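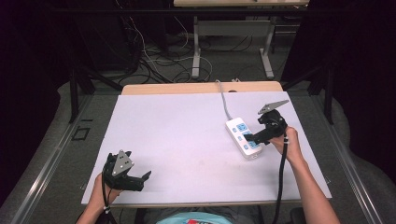

Ticket 107
Subject: Network drops in front office, every morning
Site: Zabala Print and Copy, Erkden branch
Opened by: Howard Sedgwick
Priority: 2
Status: Closed

Original report

Every morning the four front office computers lose the network for a few minutes. The phones go at the same time. The order system (Noltano) shows "Connection lost, retrying" and whatever was being typed into the job notes is gone. The back room computers stay up. It started in November, in the week we changed the desks around. Power has been fine the whole time. The monitors and lamps stay on and all the computers keep running.

Reply from support

Please send the times of the next few drops, and tell us which lights are on at the front office switch during a drop. Please also confirm whether the wireless network goes down.

Howard Sedgwick

Drops at 8:41, 8:52 and 9:15. Nothing after that. The switch is under the counter. All the port lights were blinking very fast together, then they all went out, then they came back one by one. Wireless was OK on my phone, but the access point is in the back room.

Reply from support

Lights blinking together at high speed usually point to a loop, where one cable connects the switch back to itself or two cables run between the same two switches. Please check under the desks for any small extra switches and tell us what is plugged into each.

Howard Sedgwick

There is one small five-port switch behind the second desk. Plugged in: computer, phone, label printer, and a gray cable that goes into the wall. The fifth port is empty. I followed the gray cable as far as the wall plate and it is the only one there. I don't see a loop.

Support log

Remote session to the Atau router. Uptime normal, no restarts logged. WAN side clean. LAN port 3 (front office) shows link down and link up at the three times given, negotiating at 1000 each time. Broadcast traffic on port 3 climbs sharply just before each link down. Router is shutting the port for loop protection and opening it again after 200 seconds.

Changed: nothing. Asked customer to unplug the small switch overnight and put the second desk computer directly on the wall plate.

Howard Sedgwick

Did that. No drops the next morning. The label printer and the phone at that desk were off, so I can't leave it like this. Plugged the small switch back in at lunch and it was fine all afternoon. Dropped again the following morning at 8:44.

Reply from support

Thank you. Does anybody bring a laptop or other equipment to that desk at the start of the day?

Howard Sedgwick

Yes, Monica's replacement on the early shift uses a laptop with a dock. She puts it away at 9:30 when the desk gets busy. The dock has its own network cable. I asked her to show me how she sets it up. She plugs the dock into the empty port, and when the connection is slow to come up she moves the cable to the other wall plate, by the window. The other end stays where it is. One morning she had both ends of a long cable in, one in the small switch and one in the window plate, and the dock was running on wireless.

Support log

Window plate goes to the same front office switch. Confirmed as the loop. Spanning tree was off on the front office switch, now turned on. Loop protection on the Atau router left as it was.

Customer asked to remove the long cable, label the dock cable at both ends, and put a blank cover on the window plate.

Howard Sedgwick

Long cable removed and labels are on. We don't have a blank cover, so I used tape for now. Four mornings without a drop. The job notes in Noltano still don't save by themselves if the connection goes, but I understand that is a question for them.

Support log

Noltano autosave is outside this contract. Sent customer the contact form for their help desk. Port 3 clean since the change. Closed with customer's agreement.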